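July, Fastness cell, 14:10

Run 412 stopped itself again, same fault as 28. Arm torque trip, no warning. Reset, cleared the table, block and basket back to marks. 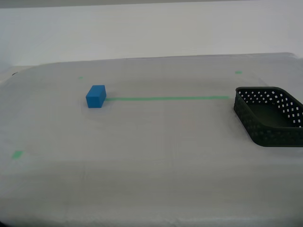
Block at left end of green line, basket at the right.

Nives thinks wrist cable, I think the payload value is wrong. Cheked config, still set for the old tray!! Noemi to confirm before anyone re-runs.

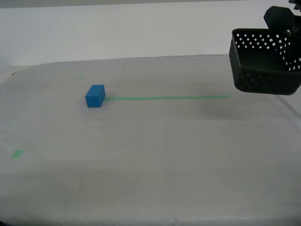
Basket in gripper, block on table.

E-stop OK. Speed limted till sorted.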